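Talking to a repair customer when the answer is no
Notes for my talk, Borislav Softić, Jun 29, 2018 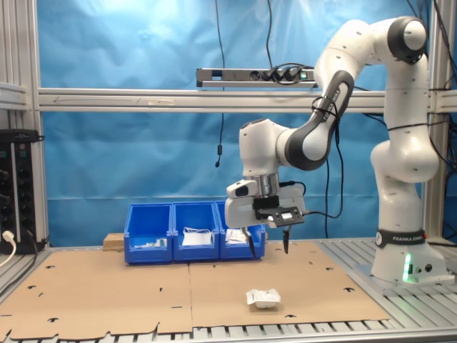 Start slowly. Say good morning, say thanks to Kulap Kongkaew for the invitation. Then the question to the room: who had to say no to a customer this week? Wait for the hands.

Part 1 – Where I come from
I answered the phones at Omwood for eight years. We repaired sewing machines, later also coffee machines. In February I went through my old notebook and found 575 calls where I had to refuse something. In 414 of them the person called again. Say the two numbers one time only, people will write them down.

Part 2 – The long no
Read the old letter aloud (the paper is in my blue folder). It has one full page before the customer learns that the part is not made anymore. Pause after the second paragraph. Usually somebody laughs, let them.
My point: the customer is reading only to find one word. Put this word in the first two sentences.

Part 3 – The short no
Tell the story of the lady with the Ekance machine. I told her in the first minute that we cannot fix it. She was angry, then she asked who can. We talked nearly 100 seconds more and she wrote down the address of the Wavadar shop. She never called again, but she sent her neighbor to us.
Do not say "unfortunately" three times. One time is enough. In my language we have a softer word for this and I miss it in English – skip this remark if time is short.

Part 4 – Exercise
Pairs, four minutes. One person is the customer, the other has to refuse a refund. Then change. Walk between the tables and listen, do not correct anybody. Ask two pairs to repeat theirs for all.

Questions
Somebody will ask about email. Answer: same order, but read it aloud before sending.
Somebody will ask what to do when the customer shouts. Give the microphone to Kulap, she has better stories.

Leave the handouts by the door. Return the clicker to the front desk.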